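Category: Vacancies / Legal Support

Court Liaison Assistant, Cungate

The Pevell Legal Aid Trust invites applications for the post of Court Liaison Assistant at its Cungate office. The postholder will support defendants and their families during criminal appeals, explain hearing dates and procedure in plain language, and keep case records up to date. The post is part-time, for a fixed term of 2 years. 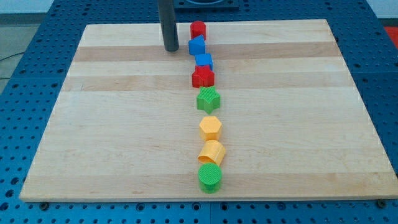 Appeals and Family Support Team

Applicants should have experience of working in a court, a solicitor's office or an advice service. A law degree is not required. Knowledge of Turkish is welcome - please state your level on the form. The appointment is subject to a criminal record check.

Applications, with a statement of no more than 383 words and the names of two referees, should be addressed to Hacer Şimşekoğlu and must arrive by 3rd March. Interviews will be held at Cungate, and the successful candidate will start in April.

Recent vacancies
Volunteer Court Companion, Gratau
Sentencing Research Officer
Trustee (unpaid)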